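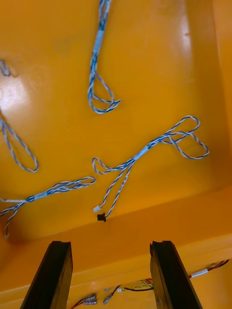
Ineke Dekker has run the parts preparation bench at Michiels for nine years, and she spends much of that time thinking about how wiring behaves when it is put down. Small harnesses are her least favorite item to store. Twisted pairs in blue and white, gathered in a short sleeve and left free at the ends, open into loops as soon as they are laid on a smooth surface, and the loops catch on each other. "A screw stays where you drop it," she says. "A harness keeps the shape of the bag it came in, and then it relaxes a bit. If you have a pile of them, you have one object."

The company takes in mixed electrical parts from equipment makers, sorts them by type and passes them on to assembly or to repair stock. The work is described in an internal procedure called Alero, which Dekker rewrote in September. It covers trays, the order of the bench, and what may share a compartment with what.

Her first rule is that harnesses are spread in one layer. The old practice was to hang them on hooks, sorted by length. It saved table space but bent the wire at the same point each time, and the connectors at the bottom knotted together.

"We measured the reject rate on hooks for one product, the Javier harness," Dekker says. "Out of 2000 pieces, 395 had to go back for untangling before anyone could use them. That is labor. The wire itself was fine in nearly all cases."
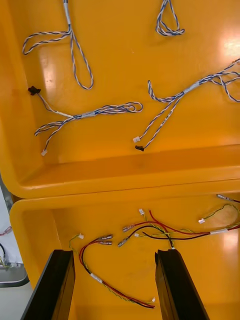

Harnesses with blue-and-white pairs in the upper tray; wiring in other colors is kept in the tray below.

The trays are plastic, with rounded rims and curved inner walls. Dekker asked for the curve. In a box with square corners, small connectors slide into the corner and have to be dug out with a fingernail or a tool, and people pull on the wire instead. She does not allow pulling on the wire. Operators are told to lift a harness by the sleeve where the branches meet.

"The sleeve is the strongest place and it is near the middle of the mass," she says. "Pick it up there and the branches hang down and separate by themselves. Pick it up by a connector and you are testing the crimp. I don't want the crimp tested on my bench."

Color is the second sorting step. Dekker would prefer to sort by connector type, but connectors on harnesses of this size are small and several types look alike from above. Wire color can be read from a standing position. The connector is checked later, at the kit stage.

Heavier components follow a different set of rules. Solenoids, for example, do not tangle by their bodies, but the plunger and spring stick out and the leads trail behind.

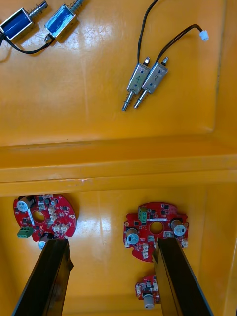 "With a solenoid, the spring is what you protect," Dekker says. "If a plunger gets under the spring of the next one, somebody will lift two and drop one. So we put them side by side, pointing the same way, and we keep the different sizes apart." Where a tray has a ridge across the floor, she uses it as a limit. Parts stay on their own side of it, even when the other side has room.

Some parts carry a number written by hand in black marker. Dekker defends the habit. Printed labels were tried on metal frames and came off when they were handled with gloves. A number in marker can be read at once and wiped off with solvent when the part leaves the bench. The numbers refer to a line in the batch sheet and mean nothing outside it.

The batch sheets are still on paper. A move to screens was discussed with Jakuvberg, the sister site, which runs its bench from a terminal. Dekker has visited and was not convinced. "They look at the screen, then at the tray, then at the screen. Our people look at the tray."

Circuit boards are the last group to be laid out. The round ones are kept together in one tray.

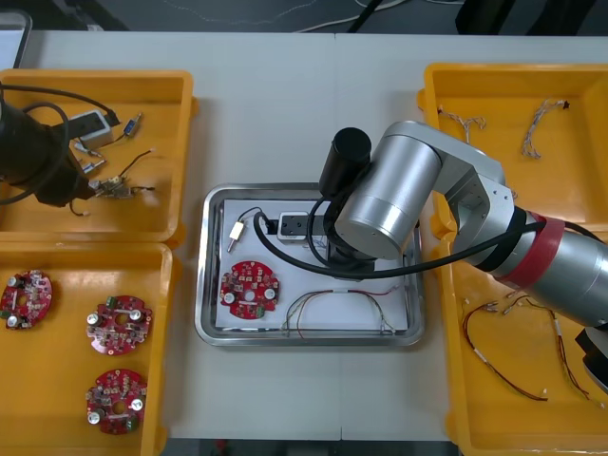
Dekker wants boards resting flat where possible, and never under loose connectors with exposed metal pins. A pin dragged across a dense board can knock off a small component, and the fault may not show until final test. Plugs, power connectors and short leads therefore have a separate place, and anything being matched up is moved to a steel tray with a white sheet on the bottom. The sheet is plain. It is there for contrast, she says, and is replaced when it gets marked.

Under the revised procedure the Javier count was repeated in October 2021 on a smaller lot of 369 pieces. Dekker will not quote the result until a full-size lot has been through. She is also waiting for a decision on deeper trays for the longer harnesses, which at present hang over the rim at one end. "I have asked for the same curve, only deeper," she says. "Purchasing has the drawing."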